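Re: Bread that goes hard after two days, and reheating
Posted Jun 10, 2018 by a list member in Pinon
4 replies · 16 people found this useful

On the home baking list, a member wrote:

> I bake one big loaf at the weekend and by the second day the crust is
> like leather and the inside is dry. I keep it in a plastic bag in the
> fridge. My neighbor says the fridge is the problem, but how can cold
> make bread dry when the bag is closed? Also, is there any way to bring
> the old slices back? I hate to throw them out. I use the Brolell white
> flour and the recipe with 397 grams of water.

Hello all,

I have read this list for a long time but I do not write often, so please excuse me if I repeat something that is already in the archive. English is my third language and I am slow with it.

Your neighbor is right about the fridge. I did not believe it either. In my mother's house the bread was always in a cloth on the shelf, and when I moved to my own apartment I thought the fridge must be better, as it is better for milk and meat. But bread becomes hard mostly from a change in the starch, and only partly from losing water. When the bread is baked, the starch takes in water and becomes soft. When it cools down, the starch slowly goes back to a firmer form, and this happens faster at fridge temperature than on the table. So the bag can be perfectly closed and the slice will still feel dry in the mouth.

In the freezer it is different. The change almost stops there. Now I do this: when the loaf is completely cool, I cut all of it, keep out what we will eat today and tomorrow, and freeze the rest in flat bags with two slices side by side. Please wait until it is really cool before you cut. I was impatient in the beginning and the inside was gummy, and I blamed the flour for it.

About your crust like leather. This is the bag. Water moves from the middle of the loaf to the crust, it cannot go out through the plastic, and so the crust gets soft and tough together. For the first day I leave the loaf on the board with the cut side down, with nothing over it except a towel. On the second day it goes in a paper bag. We live in a dry place, so if your kitchen is humid you can maybe leave it open longer than I do, but watch for mold.
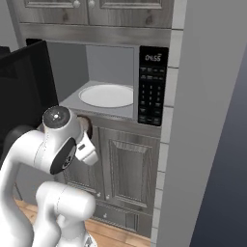
For bringing back the old slices, my order is toaster first, oven second, microwave last. Heat makes the starch soft again, but only for a short time. In the microwave the slice comes out very soft, and then you have perhaps five minutes before it is harder than before you started. If you must do it, wrap the slice in a damp paper towel, give it ten or fifteen seconds and eat it standing up. For half a loaf I prefer the oven. Wet your hand, rub the crust with it quickly, and put the bread in at 350 for eight to ten minutes. It is nearly like fresh, but it is for the same evening and you cannot do it a second time with a good result.

Then the recipe. You wrote 397 grams of water but you did not write how much flour, so I cannot say if your dough is dry. With the Brolell flour I needed more water than with the Eketti one, which I used before our store stopped carrying it. They are both sold as all-purpose. I do not know the reason, I only know that the same dough was stiff with one and sticky with the other. Try to add 20 grams of water and see if you can still handle it. A wetter dough keeps longer, in my experience.

Another thing that helped me more than the water was to cook a small part of the flour first. You take a spoon or two of flour from the recipe, mix it with five times its weight of water from the recipe, and stir it in a small pot on low heat until it is like pudding. Let it cool and put it in the dough with everything else. My loaf with this is soft on the third day, sometimes on the fourth. I learned it from the old Bhardwaj booklet — the one with the yellow cover that somebody scanned for this list, I think last October. In the booklet the amounts are in cups, so be careful. I weighed everything myself, and one of her cups is clearly bigger than mine.

A little fat also helps. I put one tablespoon of oil for a loaf. Milk in place of half the water is good too, but then the crust gets dark early and I have to cover it with foil for the last part.

If after all this you still have hard slices, cut them in cubes and dry them in the oven when it is cooling from something else. We eat them in soup. The very hard ends I grate for crumbs, and the crumbs I keep in a jar — not in the fridge!

I have a question of my own at the end, if somebody has patience. My loaf always opens on one side, near the bottom, even when I cut the top deeply. It is always the side which faces the back of the oven. I tried to turn the pan after ten minutes but it was already open then. Should I let it rise longer, or is it the oven?

Thank you and good baking to everybody.

Thread viewed 1,992 times
Contact the list owner | Archive rules | Back to top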